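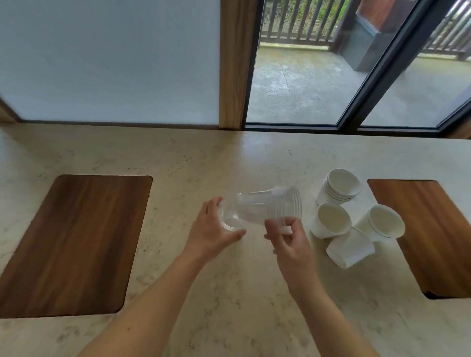 Fig. 4. Clear cups held on their side over the counter, with white paper cups to the right.

Section 4: Loading and storing cups

This section covers the cup supplies for the Bargate refreshment counter. Read it together with Section 3 (Cleaning the counter top) before you fill the dispensers for the first time.

4.1 Cup types

The counter takes two kinds of cup.

Clear plastic cups are for cold drinks only: water, squash and juice.
White paper cups are for tea, coffee and hot water. They may also be used for cold drinks if the clear cups have run out.

Caution: Do not pour hot drinks into clear cups. They soften and may split at the base.

The two kinds have separate dispenser tubes, fitted under the counter on the staff side. The tube with the narrow collar is for paper cups and the tube with the wide collar is for clear cups. The collars are not interchangeable.

4.2 Before you start

Wash and dry your hands. Wipe the counter top with a clean cloth and let it dry fully. Cups pick up any water left on the surface, and a wet cup sticks to the one it is nested in.

Keep cups in their sleeves until you are ready to load them. A sleeve which has been opened and left overnight should be used first the next day, provided it was folded shut.

Use the stone-effect part of the counter for handling cups. The wooden inlay boards are for jugs, flasks and the biscuit tray. They are oiled once a month and the oil can mark the rims of paper cups.

4.3 Loading clear cups

1. Open the sleeve at the base end and slide the cups out on to the counter. Do not tip them out from a height.

2. Hold the stack on its side with both hands, one hand towards the rims and the other at the base end.

3. Look along the stack. The rims should be evenly spaced. If two rims are touching, hold the lower cup and turn the upper one gently until they come apart.

4. Take out any cup which is cracked or has a folded rim. Put it in the recycling, not back in the sleeve.

5. Push the stack together lightly from the base end. Do not squeeze it. Cups that have been forced together will come out of the dispenser in twos and threes.

6. Open the tube door, turn the stack so that the bases point down and lower it in. The tube holds 53 clear cups.

7. Close the door and pull one cup from the bottom to check that it comes away by itself.

Note: Hold the cups by the outside. Keep your fingers away from the inside of the end cup as far as you can. If you have had to put your fingers inside it, remove it and keep it for rinsing brushes.

4.4 Loading paper cups

1. Slide the cups out of the sleeve and set them down on the counter in short stacks. Short stacks are easier to check than one long one.

2. Look at the rolled rim of each cup. A flattened rim will leak under a lid.

3. Stand loose single cups to one side. Add them to the top of a stack once you have looked inside them.

4. Put the short stacks together, one into the next, and lower them into the narrow tube with the bases down. The tube holds 30 paper cups.

5. Close the door and test as in 4.3, step 7.

Caution: Paper cups roll when laid on their side. Keep them well back from the front edge of the counter. A cup that has been on the floor must be thrown away.

4.5 Separating cups that have stuck

Clear cups stick more often than paper ones, mostly in cold store rooms. Bring the sleeve into the room and leave it for 30 minutes before opening it.

If they are still stuck, hold the stack at both ends and twist it slightly, first one way and then the other. Do not use a knife or any other blade, and do not knock the stack against the counter. Cups that will not part should be recycled as a pair.

4.6 Changing from one cup to the other

Do not put both kinds in the same tube. If a tube has been loaded wrongly, open the door, take out the whole stack and sort it on the counter with clear cups to one side and paper cups to the other. Wipe the inside of the tube before you reload it.

4.7 Storage

Store sleeves flat, on a dry shelf, away from the dishwasher vent. Do not pile them more than 7 high. The bottom sleeves will otherwise be crushed and the cups go oval.

Cups from Emenum and Sisay both fit the standard collars. Sisay paper cups are slightly deeper, so the tube takes 2 fewer. Cleston lids fit either make of paper cup but do not fit the clear cups. Lids for clear cups are ordered separately, see Section 9.

4.8 At the end of the day

Leave loaded cups in the tubes and close both doors. Return unused loose cups to an open sleeve and fold the end over. Clear the counter, then wipe it as described in 3.2. Dry the edges of the wooden inlays by hand.

Section revised 20 September 2024. Continue to Section 5: Fitting the lid rack.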